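Automation Lab Skills, Unit 6
Handout: Faults when two arms hold one object

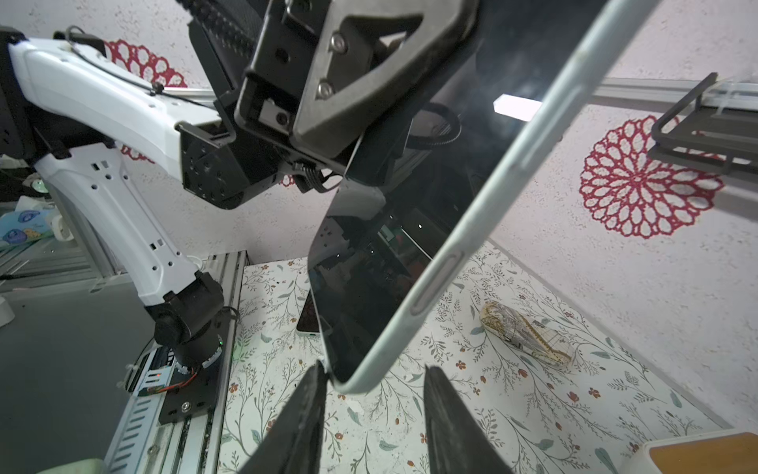

Two arms on the same object make a closed chain. Each arm has its own controller and its own idea of where the object is, and any disagreement between them has to go somewhere. With a soft object it goes into the object. With a stiff one it goes into the fingers, the gearboxes and the mounting plates. This unit is about one case where the disagreement went unnoticed until something slipped.

The fault at Udthorpe

The Udthorpe bench has two small arms, run by the Moltik control software. The task was a handover: arm A lifts a tablet in its case and holds it at an angle, arm B closes on a lower corner, arm A opens and withdraws. It had been run all through March without trouble.

In April, 54 handovers were run in one afternoon session. On 9 of them the tablet turned in the fingers during the moment when both arms were holding. On the last of these it came out of both grippers and fell to the table. The tablet was not damaged. Arm B did not stop. It carried on to its place position with the fingers shut on nothing, and the log recorded the handover as complete.

Please read that last sentence again before the lab. The drop is a nuisance. The false "complete" is the safety matter, as the next step in the program assumed the object had moved and sent arm A back into the shared space.

What the log showed

Gripper current on arm A was normal throughout. On arm B it rose as expected on contact, then climbed further while arm A was still closed. In the failed runs it stayed high until arm A opened, then dropped suddenly. The arms were pulling against each other. When one let go, the stored load was released and the tablet moved.

Position error on arm B's wrist joint was also larger in the failed runs, but below the alarm limit, so no alarm was raised.

Causes

1. Base offset. The rail carrying arm B had been taken off for cleaning and refitted. The calibration file was not updated. The fingers were closing a few millimetres from where the program believed they were.

2. Overlap too long. The program held both grippers closed for 2000 milliseconds. This had been set during early testing so that people could watch the handover, and was never shortened.

3. Finger wear. The pads on arm B had lost some of their texture. Worn pads will usually hold a still object well enough but let it turn under a side load.

4. No check on the result. The step was marked complete when the gripper reached its commanded position or timed out. Either would do.

Cause 4 did not make the tablet fall. It is the reason the fall was not caught. Keep the two apart in your write-up. Marks are lost every year for putting them in one paragraph.

Changes made

The bench was recalibrated using the Zosbridge corner block. Calibration is now required after any work on the rails, including cleaning.

The overlap was cut to 400 milliseconds.

Arm B's grip is now checked twice, once before arm A opens and once after. If the fingers have closed past the known thickness of the object, both arms stop where they are and wait for a person.

Arm speed during the handover is limited to 70 per cent of the previous setting.

The pads were replaced. Arrieta supplies them in pairs. Change both together, or the fingers will not meet squarely.

If an object slips while you are running the bench

Press the stop. Do not reach in to catch the object.

Keep your hands out until both arms show as stopped. One arm standing still tells you nothing about the other.

Support the held object before releasing a gripper by hand. The arms may still be loaded against each other and can jump when one is freed.

Save the log before restarting. A restart overwrites it.

Write down the time, the object and which arm was holding it.

Before the next session

Read section 3 of the Moltik notes, on shared workspaces. Then draw a timeline of one handover, with gripper A and gripper B on separate lines, and mark on it each point where the program could find out that the object has gone. Bring it on paper. Roughly half a page is enough.

The old log files are in the unit folder. Runs 12 and 31 are the clearest failures. Run 40 looks like a failure but is a manual stop, so leave it out of your plots.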